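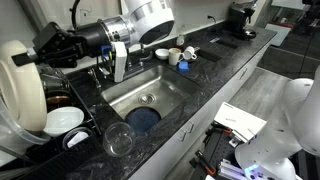 Figure 1. Arm, wrist sensor module and gripper at the kitchen counter.

Flitum: Dish Handling in a Shared Workshop
Project report, Marisol Varela

The work was carried out in the kitchenette of the Pernport workshop between January and March. Its purpose was to move plates, bowls and cups at the rack beside the sink, using fixed waypoints with a final correction from the wrist sensor.

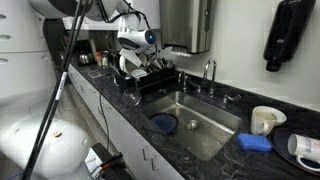
Figure 2. Gripper positioned over the drying rack.

Approach to the rack was limited to 37 mm per second. The kettle and the tap were entered as keep-out volumes after 2 collisions in the first month.

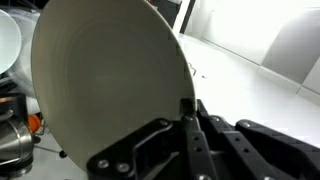

Rim grasps were preferred for plates. The closing force was set by hand and recorded in Appendix B, together with the Beltrán calibration sheet.
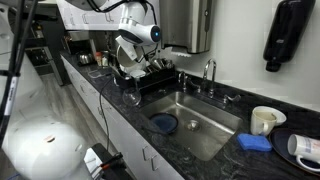

Bowls required a separate routine, Clilar, in which the wrist turns before the descent. Of 9 bowl trials, 3 ended in a slip. Glassware was excluded from the trials and remains as further work.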